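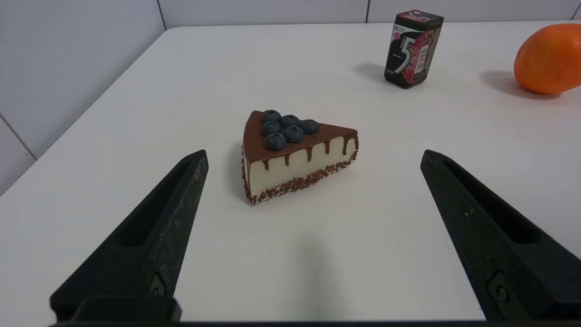
Tips for a home-built picking arm — soft stuff, slippery stuff, round stuff

Notes from our shared shop bench, updated 25/05/2020. Quick ones, no order.

Start wide. Open the fingers all the way before you drop down over a slice of cake. Come in centered, then close slow. Half open and you clip the glaze.

Cake: grab low on the sides, never the top. Blueberries roll if you so much as nudge them. Point of the slice facing away from the arm if you can, the wide end takes the squeeze better.

Gum container: easy one. Upright, flat sides, lid on. Go for the middle. Too high and it tips.

Orange: close on the widest part. Peel is forgiving, so a good first pick for teh kids.

Leave space between things. Fingers need room on the outside too, I always forget this.

White table = nice for the camera, but watch shadows. Mine kept reading a shadow as part of the food. Moved the lamp, fixed. Ro-un Hong says turn the exposure down first, cheaper than moving lamps.

Motor limit — I run 8 percent for cake, 70 for anything hard. Yours will be diffrent. Test on a sponge.

Screws on the fingers work loose. Snug them every 200 picks or so, dab of threadlocker, small one.

Scuffed fingers are fine for boxes. For food you're going to eat, wrap the tips in cling film, change it each time. Crumbs get in the slots — old toothbrush.

Save your open position under a name you'll remember. Mine's in the Troseck folder as "wide2", don't ask where wide1 went.

Next: a cup with a handle.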